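Ostmont House: shared dining room, progress report
2026-06-23
Prepared by Mirjana Ionescu for Stojan Halilović, Flutalar Fund

Work on the dining room has continued since the May report. Spending to date is $1131, all of it on storage, table linens and electrical items. Receipts went to Hwa-young Ra with the last batch.

The old sideboard is gone and residents now have their meals and snacks by the sliding door, where the light is better. We agreed to keep fruit out on a plate all day - oranges, plums, whatever the market has - and to stop buying packaged desserts. Lumturie Perić does the shopping and keeps the list.

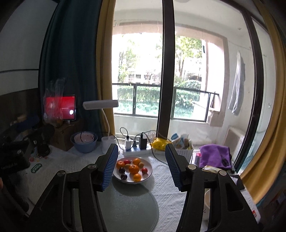 Clutter is still the main problem. Phone chargers end up on the dining table, along with shopping bags and small packets that belong in the pantry. Danica Gashi has priced a wall shelf with its own outlets, and we would like to move charging there before the fall. The quote is $97, not including installation.

Of the 17 residents, two have asked for a smaller table away from the door. We have not ordered one yet - it depends on what is left after the shelf.

Still open: the door lock, the second set of place mats, and a date for your visit.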